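Play and Early Maths, session 2 handout
Notes for the Thursday group — tutor Tineke Van der Linden

Bring this with you, I won't have spares. Room opens at 9.

1. Why ring stackers

Cheap, tough, quick to wipe down. One toy covers sorting, matching, colour names, hand control, taking turns. Most of you will have one in the cupboard at your placement already. If the rings have gone missing, tell your placement lead, don't make up the set with bits from another toy. Sizes won't match.

We're using the kind with three pegs on one flat base. Older single-peg cone type is a different task — graded sizes, we do that in July with Ward Bakker.

Reading: Stultine pack, page 17. Skip the box on nursery budgets, out of date.

2. What the base gives you

White base, white pegs. Plain on purpose in my view, the colour is all in the rings. A child looks at the rings first and the pegs second. With more than one ring on the same peg you've got an order to talk about — green, then purple, then orange. "Which one next to the green?" is a good question. "What comes last?" is harder than you think for a three year old. 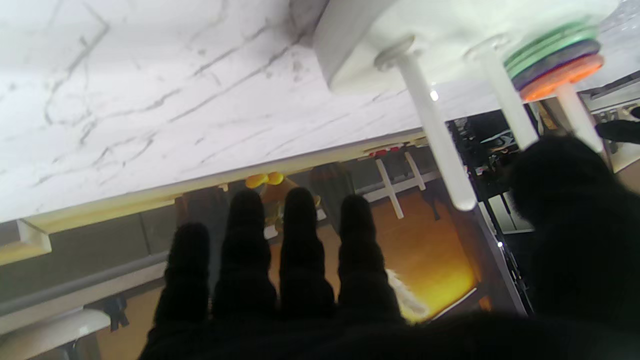 3. One ring to a peg

Start here with the youngest. Spread the rings out before you talk about stacking at all. Orange-red one end, mint green the other, gap in the middle, dark blue still to go on. The gap does the asking for you, so keep quiet. Ada Negri's group at Naklow talked over this bit every time and had to do the observaton again.

Watch for:
- fingertips or whole fist on the ring
- does the other hand help, hold the base, or just wait
- eyes on the peg or on the ring
- what happens at the moment of letting go (write it down straight away, you will forget)
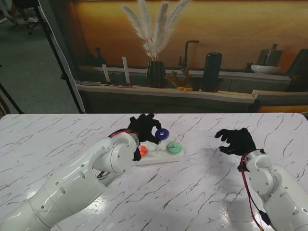 4. Table and light

Low table for children, obviously, standing height for adult practice. A shiny or patterned top is fine for you but can be a nuisance for little ones, glare and lines both pull the eye. Turn the main lights down if you can or move nearer a window. Pale top with grey veining like ours shows up strong coloured rings well, a white base less so. Put a plain dark mat under it at Brunurville if the children keep losing the edge.
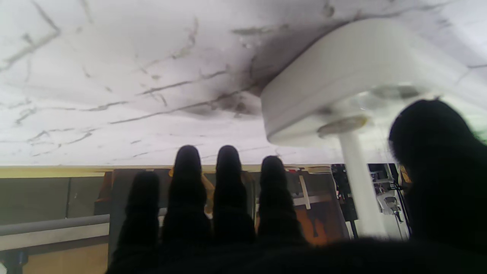
Also check chair height before you start, elbows should clear the top. Jad Tannous has the seating chart, ask him not me. Anything that slides gets a bit of non-slip under it.

5. Write-up

2 observations each, same child, different days. Half a page is plenty. Say what the hands did, then what you think it means, and keep those apart on the page. Marked out of 100 with the rest of unit 2. Pieter Brouwer is second marker so please type it, he can't read handwritting any better than I can.

Vandenberghe forms for parental consent go in before the first visit. No form, no visit.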